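Questions about looking after the two-arm table cell at Lultby. Last changed 21 September 2024. If your question isn't covered, write it in the cell log and it will be added.

## Starting and stopping

**What order do I switch things on?**

Controller first, then the arms, then the hands. Wait for each one to report ready on the Zivden screen before starting the next. If the hands are powered before the arms, they miss their home position and you have to start over.

**Where should the arms be parked at the end of a shift?**

Elbows bent, hands over the table, palms down. Use the Park command and stay at the screen until it finishes. Do not push the arms into position by hand while the brakes are on.

**The screen shows error 946. What is it?**

A lost connection to one of the hands. Stop the cell, switch off hand power, and reseat the plug at the wrist. If it comes back twice in one shift, change the cable.

## Hands and fingers

**How often are the fingers checked?**

Every 200 hours of running time. Open and close each finger on its own from the service page and watch for one that lags or stops short. Write the result in the log even when there is nothing to report.

**One finger closes slower than the others. Can I keep working?**

For light objects, yes, until the end of the shift. After that it needs the finger calibration, which takes one person and no special tools. If calibration doesn't fix it, the hand goes back to Tavares for a new tendon set.

**What can I clean the hands with?**

A dry lint-free cloth for the palm cover and a soft brush for the finger joints. No alcohol on the fingertips – it dries out the pads and they lose grip. No compressed air either.

**How tight are the wrist screws?**

There are 4 on each wrist, tightened to 4 Nm in a cross pattern. Use the torque driver from the cell drawer and put it back set to zero.

## Cables

**How much slack should there be at the wrist?**

Enough for a full turn of the wrist in both directions without pulling on the plug. Turn it slowly from the service page and watch the cable the whole way. A loop that catches on the fingers is too long and should be tied back.

**Can I use ordinary zip ties on the arm?**

Use the hook-and-loop straps. Zip ties pulled tight have cut into the jacket of two cables since March.

## Table and objects

**Does the table cloth matter?**

It does. The grip settings were made with a soft cloth under the objects, and the fingers can press into it a little when they pick up something thin. On a bare tabletop the same settings put too much load on the fingertips. If you change to another cloth, run the height check again before the first pick.

**Do I have to smooth the cloth before each run?**

Pull out any fold high enough to hide a small object. Light wrinkles are fine.

**Which objects are used for the grip check?**

A mix of thin, soft and boxy things from the Movum set. The thin ones show a calibration fault first, so start there. A cotton swab is a good one: the hand has to hold the stick without bending it or letting it turn.

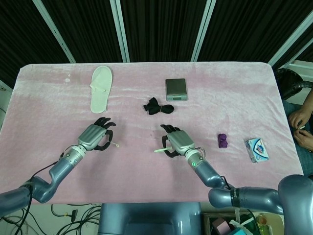 **How do I run the height check after changing the cloth?**

Open the service page, pick Table Height, and let each hand come down slowly at the marked points. The screen shows one value per point. Accept them if they agree within the limit printed on the page. If one is off, flatten the cloth at that point and repeat it.

**Can someone stand at the side of the table while the arms are on?**

Only in slow mode, and only if they have been through the cell briefing. Keep hands out of the reach of the arms. The person at the screen stays by the stop button.

## Repairs and parts

**What may we repair ourselves?**

Fingertip pads, wrist cables, straps and the palm cover. Anything inside the arm housing is Tavares work. Opening the housing breaks the seal and the arm then has to be sent in for a full check.

**How do I send a hand in?**

Save the calibration file first and copy it to the Zivden service folder. Put the hand in its own case with the fingers open, and add a printed copy of the last log page.

**Where are the spare pads?**

In the second drawer under the controller. Take the last packet and you order the next one.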